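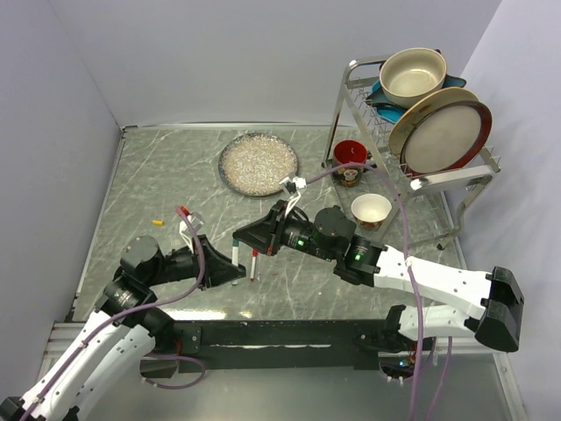 Who Decides When a School Closes?

Last October my niece called me up, very upset, and said, "They're closing my school! Can they even do that?" I told her I'd find out, because I write about schools for a living and I should be able to answer a question like that from a fourth grader. So if you've ever wondered the same thing, pull up a chair and I'll tell you what I told her.

First, who's "they"?

In most places in the United States, public schools belong to a school district. Think of a district as a family of schools that share the same bosses and the same pile of money. The top bosses are the school board. In most districts the grown-ups who live there vote for the board members, the same way they vote for a mayor.

The board hires a person called the superintendent (that's SOO-per-in-TEN-dent, and yes, I had to practice spelling it when I was new at this job). The superintendent runs things day to day. Your principal has a boss, and your principal's boss has a boss too!

Why would anybody want to close a school?

My niece goes to Kestside Elementary. When Kestside was built, it had 200 kids. Now it has 156. The building still needs heat, a roof, a nurse and a cook, whether the classrooms are full or half full. Her district has 1557 students all together, and the money it gets from the state depends a lot on how many kids are signed up. Fewer kids, less money. Same old roof.

Sometimes it's about the building itself. Pipes get old, and fixing them can cost more than the district has. And sometimes a town changes - families move to a new neighborhood, and the school there gets packed while the old one gets quiet.

Can they just do it?

Usually not overnight. Every state has its own rules, but a lot of them say the board has to hold a public hearing first. A hearing is a meeting where people get a turn at the microphone. You often get 2 minutes, and there's a timer that beeps, and I have heard it beep at some very surprised grown-ups.

I went to the Kestside hearing. A dad named Boris Trnka talked about how long the bus ride would be. Then a fifth grader, Agnese Paulauskas, read a letter from her whole class. She asked the board where the school garden would go. One of the board members, Iraís Salinas, wrote that down and said she hadn't thought of it.

That's right, kids can talk at many of these meetings! Ask a grown-up to look up how your district does it. Some make you sign up ahead of time, and some let you put your name on a sheet at the door. You can also write a letter, and you don't need fancy words.

What happens after that?

The board votes. Everyone on the board gets one vote, and for most decisions the side with more votes wins. They have to vote where the public can watch, so you can see who picked what. If people don't like how a board member votes, they can choose somebody else at the next election.

If the answer is "close," the district draws new lines on a map showing which streets go to which school. Teachers might move to the other schools too, though sometimes there aren't enough jobs for all of them. The empty building could be sold, or rented, or turned into something like a library.

And Kestside?

The board votes on Friday, February 23, 2018, at six o'clock in the middle school gym. My niece has her sign-up slip filled out already. She's been practicing with the kitchen timer, and so far she goes over every time.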